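I've been meaning to write about leader line since August, when my cousin Hiba talked me into a morning on the Cusow after perch. I'd always tied straight to the main line, same as my dad did, and I'd lost more hooks to the stones under Skendley bridge than I care to admit (he lost plenty too, bless him).

Hiba uses 10 lb main line with a short length of 8 lb at the end, so that when she snags it's only the last bit that goes. I know, I know — everyone else worked this out years ago!

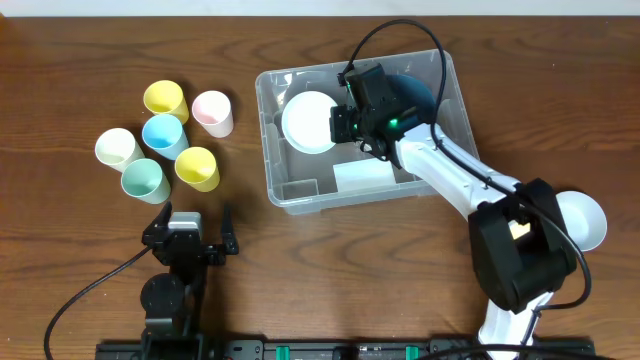

*Words by Raghda Darwish | Filed under: Tackle and odds and ends*

Anyway, I've been doing it her way ever since and I'm a convert. The knot took me ages to learn, mind you, and I still have to do it sitting down with my glasses on and a flask of tea beside me. Wet the line before you pull it tight, go slowly, and give it a proper tug before you cast.

I'm still using the old Brerkovico reel I bought in 2000, which grumbles a bit in cold weather but winds in perfectly well. Hiba keeps telling me to get a new one — maybe next spring, if the perch are kind to me.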